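"Doblar una sábana es más difícil de lo que parece"

23 de octubre de 2019

La encargada de turno de la lavandería Manzano nos recibe con café y con una disculpa por el ruido, que a media mañana es considerable. Lleva 35 años entre calandras, carros y bolsas de ropa, y ha visto entrar por la puerta casi todas las máquinas que hoy trabajan en la nave. La primera, cuenta, fue una plegadora que tardó un invierno entero en funcionar como decía el folleto.

"Nos la presentaron como si fuera a hacerlo todo ella sola", recuerda riéndose. "Y doblaba, sí, pero había que meterle la sábana bien estirada, y si entraba torcida salía torcida. Así que acabamos dos compañeras a cada lado, mimándola como a una criatura."

Desde febrero la plantilla, que suma 24 personas, convive con algo bastante distinto. La empresa Mulholm quiere enseñar a unos brazos robóticos a manejar ropa, y para eso necesita que alguien que sepa del oficio lo haga antes con unas pinzas de mano. Varias trabajadoras dedican parte de la jornada a esa tarea - siempre voluntariamente, insiste ella - y algunas sesiones se hacen en dormitorios de casas particulares, con la ropa que haya encima de la cama.

"Al principio me sentía torpísima", dice. "Toda la vida cogiendo tela con las yemas de los dedos, notando si es algodón, si lleva mezcla, si se va a escurrir, y de repente tienes dos dedos amarillos y ya no notas nada. Tienes que mirar mucho más. Una manta gruesa se deja, pero un pantalón oscuro hecho un montón con más ropa oscura, ay, ahí no sabes ni dónde está la cintura."

¿Y no les da reparo enseñar a una máquina que un día podría hacer su trabajo? La pregunta no la incomoda, o lo disimula muy bien. Se toma su tiempo, remueve el café y empieza por otro lado, por las muñecas. En la sección de planchado, explica, rara es la compañera que no ha pasado por el fisioterapeuta, y si un brazo pudiera quedarse con las mantas mojadas, que pesan una barbaridad, ella se las regalaba mañana mismo.

"Lo que quiero es que nos lo cuenten", añade después. "Cuando llegó la plegadora nos enteramos por el camión que la traía. Esta vez hubo una reunión, preguntamos todo lo que se nos ocurrió y pedimos por escrito que las horas de grabación contaran como horas de trabajo. Lo firmaron. Para mí eso ya es un cambio grande, fíjate."

No todas lo ven igual. Dos compañeras probaron y prefirieron volver a la calandra, y otra, de las más jóvenes, ha pedido formarse en mantenimiento. La encargada defiende a unas y a otra con el mismo cariño. También reconoce que ella duerme peor algunas noches, pensando en quién hará las suplencias de verano dentro de unos años, que es por donde entró casi todo el mundo en la casa, ella incluida.

Antes de despedirnos nos habla de lo que más le ha sorprendido: tener que explicar con palabras lo que hacía sin pensar. "Un ingeniero me preguntó por qué sacudo la prenda antes de doblarla, y me quedé callada. ¡Pues porque lo hacía mi madre! Luego lo pensé en el autobús y sí, es para encontrar las esquinas. Se lo dije al día siguiente y lo apuntó en una libreta, tan serio."

Pinzas de mano junto a una cama con ropa y mantas por ordenar.

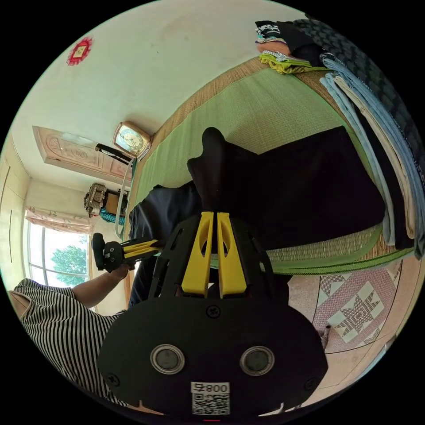 Próxima entrega

Seguimos con la serie sobre oficios y máquinas en los talleres de Tomwood, donde hablaremos con el equipo de lijado y barnizado.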